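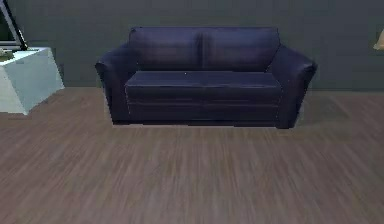
I gave up my storage unit in Ellidon last month, after six years of paying for it. I had rented it for one season, between apartments, and then the payment went through every month and I stopped noticing it. The rent was $67 when I started and it had gone up twice. The thing that kept me paying was a couch. It was a two-seater in dark navy blue, with two big back cushions side by side, and I had decided early on that I would need it again as soon as I had a bigger living room. I never got the bigger living room. I have lived in the same place on Nyberg Street the whole time, and there is a couch in it already.

I want to write down how the clearing out went, partly for my sister, who is about to do the same with our parents' garage, and partly so I don't do this again.

The unit was on the second floor, inside, with a rolling door and no light of its own. The hallway light is on a timer and it goes off after a few minutes. I brought a headlamp the second day. The first day I kept walking out to the hall to wave my arms at the sensor.

My plan was to do it in one weekend and it took four trips. The first trip was a waste. I opened boxes, read old letters, found my college transcripts and a set of keys I couldn't place, and went home with one bag. If you are going to do this, don't read anything on the first day. Put paper in one pile and close the lid.

The second trip went better. I brought Joni Lahtinen, who I used to work with and who has moved more often than anyone I know. Joni picked up each thing and asked if I had known it was in there. If I hadn't, it went by the door. I argued about a few. I kept a lamp base I had forgotten, and it is now on the floor next to my desk with no shade, so Joni may have been right.

What was in there, more or less in the order it came out:

Winter coats, two of them with moths
A box of cables
Kitchen things from when I thought I would bake
A printer
46 issues of a woodworking magazine
Framed posters, one with broken glass
My grandfather's tool chest
Tax papers going back much too far
A tent

The magazines were the hard part. I had bought most of them in one lot and had read maybe a third. The library in Prodville doesn't take magazines. The used book store doesn't either. I listed them for free and a man came for them that same evening with a hand truck, which he didn't need. He told me he was looking for one article on drawbored joints and asked if I remembered which issue it was in. I didn't.

The tax papers I took to be shredded. The office supply store charges by weight and it came to more than I expected. I found out afterward that the credit union has a free shredding day in October, so check on that before you pay.

The coats with moths went in the trash, tied up in a bag. The tent I set up in the yard to see if it was any good. The floor had gone sticky and the coating was coming off in flakes. I had been storing that tent for six years so I could go camping, and in that time I went camping twice and borrowed one.

The tool chest came home with me. It's heavy and it takes up most of the hall closet, and the vacuum has had to move. I've already used the block plane on a door that was sticking, so I'm happy with that one. The chisels need work. There is rust on all of them, mostly light, and I've been doing one at a time in the evenings with oil and a gray pad.

I sold three things. The printer got me nothing, but someone took it. The mixer sold for what I asked. The couch I listed at $300, which was too high, and I had one message in a week, from a person who wanted to know if I would deliver it to the far side of Revberg and carry it up to a third floor. I lowered the price twice. In the end a couple took it for their first apartment, and they brought their own straps and blankets. They were out in ten minutes. I was a bit annoyed at how easy it was, since getting it in had taken me and two others most of an afternoon.

Closing the account was slower than it should have been. The facility wants written notice and it has to be in before the end of the month, or you pay for the next one. The notice form is not on their website. You ask for it at the desk, and the desk keeps short hours. The unit also has to be swept, and they hold back a cleaning fee if it isn't. I borrowed a broom from the office to do it. Take off your lock before you leave. I forgot mine and had to drive back.

I did the math on what I had paid and I'm not going to put the total here. It passed $2000 a long time ago. I could have bought every single thing in that unit again, new, with the exception of the tool chest, and the tool chest would have fit in my closet the whole time.

A few people have asked if I miss any of it. I did look for the round cake pans last week. I also went to find the letters and could only find half, so there is a box somewhere I have labeled wrong. I think it says "bathroom" on it.

My sister starts on the garage when the weather cools off. I've told her to get the headlamp, to make the pile by the door, and to call the county about the old paint before she touches it. They only take it on certain mornings and you have to sign up. She says she wants to keep the workbench. I measured it for her and it won't go through her basement door, but the legs unbolt, so it might be all right if the bolts still turn. I'll bring the penetrating oil.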